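Speaker notes — Cutting a manuscript to a word limit
Slot: 45 minutes including questions. Slides 1 to 11. Handout goes out at the door, not at the end.

Slide 1. Title
Give name, then the title, then start. Skip the biography; it is in the program. Mention that Bonifacio Bravo edited the two sample stories and agreed to have his markup shown.

Slide 2. The problem
A magazine gives a limit. The draft is over it. Most writers respond by trimming adjectives, and the count barely moves. Trimming at word level rarely gets a draft more than a few percent shorter. If the overrun is larger, the cut has to be made at the level of paragraphs or scenes. State this early, since the rest of the talk depends on it.

Slide 3. Count before cutting
Show the table for "Betulska." The story has nine scenes. Next to each scene is its word count and one line saying what changes by the end of it. Scene four runs to 470 words and the line next to it is blank. Pause here. Let people find the blank before pointing at it.
Say: the table takes one sitting to make. Make it on paper or in a spreadsheet. The tool does not matter.

Slide 4. Three marks
K for keep, M for merge, X for remove. Every scene gets one letter. No second letters, no question marks. If a scene cannot be assigned, read only its first and last paragraphs and assign it from those.
Scene four got an M. Its one useful fact, the letter from the sister, moved into scene five as a single sentence.
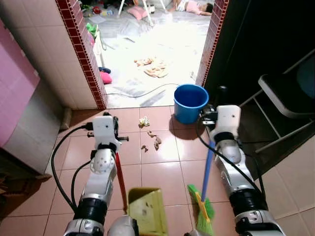
Slide 5. Order of work
Scenes first, then paragraphs, then sentences, then words. Going in the other direction wastes effort, because sentences get polished and then removed with the scene that holds them. Keep the removed text in a second file with the scene number on each piece. Think of the broom and the long-handled dustpan: the second file is the dustpan, and it should be in position before the sweeping starts. Writers who delete straight from the draft tend to cut less. With a second file open, the same writers cut more and restore very little of it.

Slide 6. Paragraph level
Look at openings. Many scenes start one paragraph before anything is at stake: someone wakes, parks, pours coffee. Cover the first paragraph with a hand and read from the second. If the scene still makes sense, the first goes to the second file.
Look at endings the same way. Bravo's markup on "Pastor" removes the last paragraph of four scenes. Total for those four: 195 words. Read the old and new endings of scene two aloud. Go slowly — the difference is small and the room needs time to hear it.

Slide 7. Sentence level
Items to read from the slide:
Dialogue that repeats what the narration has just said.
Stage business between lines of dialogue.
Filters: she saw, he noticed, they could hear.
Two comparisons for one object. Keep the second, which is usually the better one.
Do not read the examples. They are on the handout.

Slide 8. What not to cut
Setup for a later payoff. Search the draft for each named object before removing its first mention. In an early version of "Betulska" the key was cut from scene one and still opened the door in scene eight. Jomar Policarpio caught it at the reading stage, after two other readers had missed it.

Slide 9. Exercise
Ten minutes. The passage on the handout is 471 words, from the opening of "Zisent." Target is two thirds of that. Pens only. People mark K, M, or X by paragraph first. Walk the room and stop anyone who is crossing out single words in the first three minutes.
If short on time, drop the pair discussion and go to slide 10.

Slide 10. Results
Ask for two totals from the room, one high and one low. Ask each which paragraph went first. Expect the weather paragraph. Expect one person to defend it; let them, then move on.

Slide 11. Questions
Likely ones:
Does the title count toward the limit? Check the guidelines. If they are silent, assume it does not.
Can a draft go slightly over? Provemia's guidelines return anything over the limit unread. Others allow a margin — ask before relying on it.
How long to wait between passes? One night at least for scenes. Sentence work can follow on the same day.

Collect spare handouts. Leave slide 4 on the screen.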